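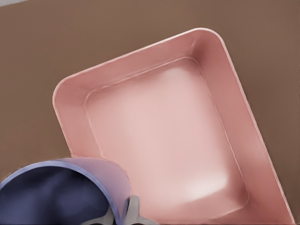
Fig. 1. Pink tray, rounded corners.

Courses > Domestic History > Week 2 > Washing Up

The Ollomlow household books run to 287 pages, and washing up gets a paragraph. Cooking gets most of the rest. Whoever kept the books plainly ate the dinners and left the plates to somebody else.

Read Bråten's chapter on scullery work before Monday. She argues that the order of washing (glasses, cutlery, plates, pans) was settled by the price of hot water, and that manners were bolted on later. Daneshvar disagrees at length – 13 footnotes on soda crystals alone – and is worth the trouble for the bit about servants' hands.

Terms to know: scullery, slop stone, draining rack, copper (the boiler, as one essay last year failed to grasp). 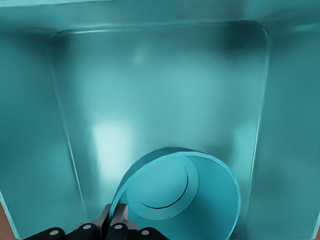

Why were glasses washed first?
Because the water was cleanest and hottest at the start, and grease shows on glass long before it shows on a stew pot.

Essays are 400 words on one household chore of your choice. Ironing is allowed, though I have read a great deal about ironing. Cite the household books by page, and leave your grandmother out unless she wrote something down.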